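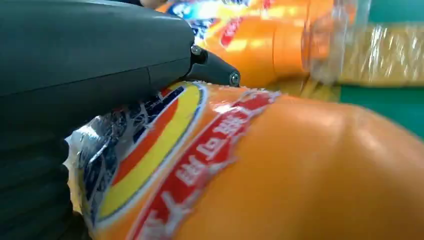
Rimus open day, Zurville: notes on the encoding and playback floor

Rimus opened its Zurville site to customers and integrators on Sunday, June 1, 2025. I attended the afternoon session, which covered ingest, transcoding, packaging and player telemetry. Sales material was kept to the lobby.

Gerardo Santoro led the ingest portion. Uploads arrive over HTTPS or SRT and are written to object storage before any processing starts. A probe step reads codec, frame rate, color metadata and audio layout, then assigns the file to one of 2 queues. Files with variable frame rates go to the slower queue, where timestamps are rebuilt. Phone footage and screen recordings account for most of that traffic.

Transcoding runs on a mixed pool of CPU and GPU nodes, 284 in total at this site. Source files are split at keyframes, encoded in parallel and stitched. Santoro showed the job view for a long lecture recording. Segment boundaries were marked, and each segment listed its node, encode time and quality score. Failed segments are retried on a different node type. I asked how audio priming is handled at the joins. Audio is encoded as a single pass and muxed afterward, so the question does not come up for them.

The bitrate ladder is computed per title. Viola Mancuso explained that the first rendition is published before the rest are finished, and the manifest is updated as others complete. The drawback is that a viewer who opens the page early may stay on a low rendition until the player reloads the manifest. A fix is planned for November.

Packaging is fragmented MP4 with HLS and DASH manifests over the same segments. Captions are carried as WebVTT. DRM was not demonstrated.

The telemetry session was the most useful part of the visit. The player sends a heartbeat with playhead position, buffer length, rendition and dropped frames. Ilir Dimitrov ran a throttled connection against the test page and we watched rebuffer events reach the dashboard in almost 2 seconds. Raw events can be exported by customers; the hosted query tool returns 100 rows per page and has no saved filters yet. Cellivton, a tutoring service, uses the export to find the points where students leave a video.

Documentation for the export schema was handed out on paper. The field names differ in places from the online version, and Dimitrov said the online version is correct.

Parking is behind the building, entrance on the north side.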